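Wednesday, April 2, 2025
By Setsuko Yoshida

Stiltell opens its computer repair bench to the neighborhood

I've been wanting to write this one since January! Stiltell, our little repair shop on Guimarães Street, is starting a refurbishing program for old desktops and servers, and we're calling it Nirnard. You bring us the tower that's been holding up your printer, we open it up, and if the board is still good we get it back to work.

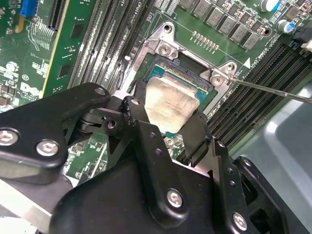 Most of the machines we take in don't need much. A different processor, more memory, a good dusting (please, the dusting). So far we've finished 103 of them, and our friends at Stileo have promised us shelf space for 236 more, so keep them coming.

People ask me what the work is like, and I always say it's slower than you'd think. The side panel comes off, the case goes down flat, and then you get to know the board for a while before you touch the socket.
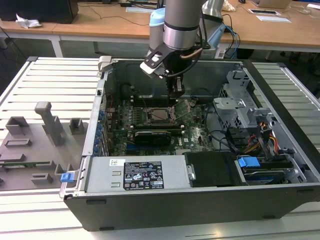

What we do with the processor

The socket is the fussy part. The lever goes up, the load plate swings open, and the chip has to line up with the corner mark before it's set down. No pushing! I bent pins on my very first board and I still have it in a drawer.

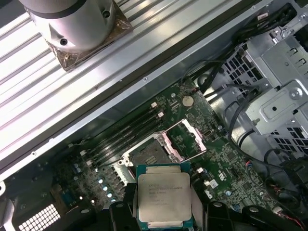 Once that's done we move on to memory, then the drive, then a long test overnight. Every computer goes out with a card listing what we changed and a 2-year promise on our labor. 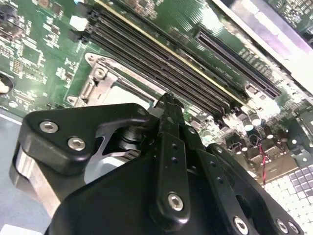

Can I bring in a computer that won't turn on?

Please do. We'll take a look for free, and if it's past saving we keep the good parts for the next one.

Drop-off is at 1038 Guimarães Street, at the side door with the green bell.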